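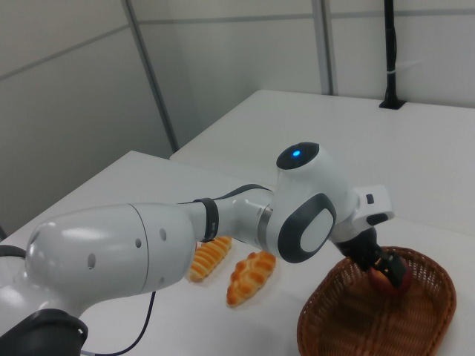 The **Fladness Placement Code** is a set of good-practice rules for robot arms that pick up and set down food items on a shared tabletop. Drafted at Wotetti and first issued in November, it grew out of a short shop checklist and now runs to 41 rules – a wonderfully readable set, with hardly a formula in it!

## Core rules

The best-known part covers placing items in open containers. The gripper must be over the opening before it goes down, and the fingers stay closed until the item is inside the rim. Soft goods such as bread get their own grip limits, and cables must be kept out of the arm's path.
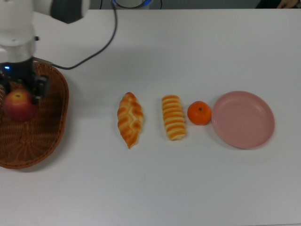

*An apple held over a woven basket, with bread, a citrus fruit and a plate on the same table.*

Rule 28 is a favorite among users. It asks that anyone near the table know where the stop button is, and that a new routine be run at low speed first.

## Revisions

Version 2, dated 28/07/2021, added a section on round items – fruit rolls, after all – and drew on 357 comments from users at Zelteck and Wong. Both firms also keep their own notes on basket depth.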